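机器人社该不该先在仿真里练

赶着写,想到哪儿说哪儿。

社里这学期又吵起来了。一派说仿真是打游戏,不碰真家伙算什么机器人社。另一派,就是我这派,说先在仿真里跑够了再去排队用真机。真机一共2台,想用的人一大堆,排到你的时候晚自习都快打铃了。

先说我的立场:仿真练习应该算正式作业,算学分,算进参赛资格。不是凑数的东西。

理由很土。真机上大家不敢错。夹爪撞一次桌子,旁边的人倒吸一口气,然后换人,然后这个人一学期就只负责拧螺丝递扳手。我见过。高一刚进来的那批,九月报名的时候眼睛发亮,到了十一月就只会站在后面看。不是他们笨,是没机会错。

仿真里随便错。我们组做桌面整理这个题,抓碗放碗,前后跑了700次,成功602次。剩下那些失败的我一条条翻过,比成功的有意思多了。有碗沿夹偏的,有手臂绕路把别的东西扫下去的,还有一次夹爪停在半空死活不动,查了一晚上,是坐标系写反了,低级错误。这种错在真机上犯一次就够挨一顿说了,在仿真里喝口水重来。

反对的人说,仿真太干净,练出来的东西上了真机就废。有道理,承认。摩擦力是假的,光也是假的,碗不会油。去年Burkel杯校内选拔,有一组仿真里漂漂亮亮,上真机第一下就把碗推跑了。但是怪仿真吗?他们的场景里桌上就放一个碗,摆正中间,连着跑了几百遍。换我我也推跑。

所以问题在场景怎么搭。要搭得乱一点,象真的家里那样,吃完饭没人收的桌子。碗旁边搁支笔,还有不该出现在饭桌上的东西,该挡的就让它挡着。

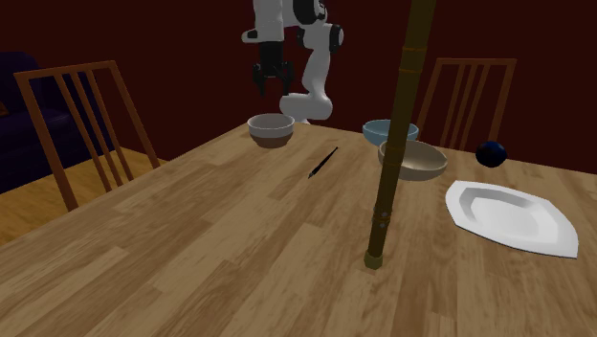

场景乱了,学生才会开始想问题。先抓哪个?从哪边绕?碗叠在一起看不全怎么办?这些问题课本上没有,指导手册Pradton那一本也没有,翻到底全是接线图。想过这些的人,再去碰真机,手是稳的,心里有数。我们组第一次上真机,当然也翻车了,但是翻在哪儿我们自己说得出来,不用等老师来讲。

再说钱。Sidico的夹爪指头坏一副,社费去掉328块。一个社一年才多少经费,几乎全花在修修补补上了,新传感器想都别想。仿真坏了什么?什么也没坏。

还有一点老被忽略,回家也能练。家里电脑差一点的,画质调低,慢是慢,能跑。住得远的同学不用为了排那半小时真机赶末班车。这才叫公平吧。

我不是说真机不要了。真机的课一节都不能砍,Holzer那间实验室周末最好还能多开一会儿。我要的是顺序:先仿真,够数了再上机,上机的时侯带着自己的失败记录来,一条条对。

社长团下周投票,不管哪派赢,先把那个只有一个碗的旧场景删了吧,求求了。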